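Workshop > Notebook > Refurb bench > July

2 min read

Tower refurb, bench notes, July

Started after lunch, once Hülya had finished with the good screwdrivers. We're still working through the Prumton lot, and the tower for this afternoon is one of the big ones with the folding carry handle and the blue latches all down the front. I like these cases! Everything you're meant to touch is blue, so you hardly need the manual (good job, as Ginette has lent ours to Fleury and I don't expect it back before the holidays).

Side panel off, tower laid flat on the aluminium table. Hard drive in its slot on the grey fixture plate, standing up with the label where I can read it. Régis would rather have drives lying down – we've had this argument before and I'm not having it again in the notebook. 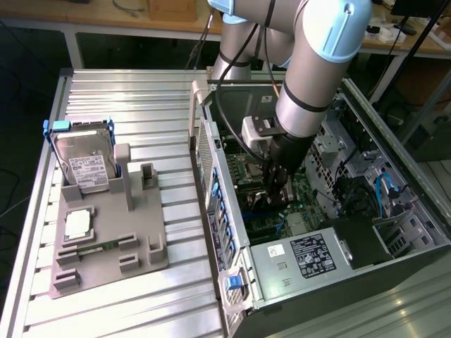 Asset sticker for our own records is 334, and it goes in the Zakgate column on the sheet, please, not the Gumside one. I put the last batch in the wrong place and Huguette spent 43 minutes sorting it out, for which I owe her a cake.

Things I want to remember about this model:

- The SATA cable is the bright blue one over by the drive cage. Tuck it down before the panel goes back on, or it gets pinched. I did two like that last month and felt very silly.

- Leave the power supply where it is unless it's been reported faulty. Copy what's on the black label into the sheet while the case is open – it's a pain to go back for it.

- Keep the caddy with its own drive. We've got five spare caddies in the drawer and I couldn't tell you which towers they came out of.

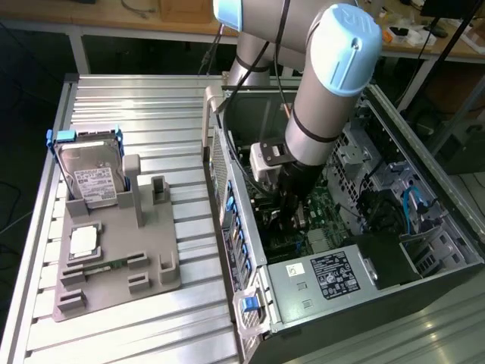
Still to do

Ask Jérémie whether he wants the memory tested here or over at his bench. Order more thermal paste (the tube in the drawer has gone like old toothpaste). Find out from Huguette if Zakgate want the handles left on, as their shelves are a bit low. Sheet is filled in up to 334, next person carry on from there.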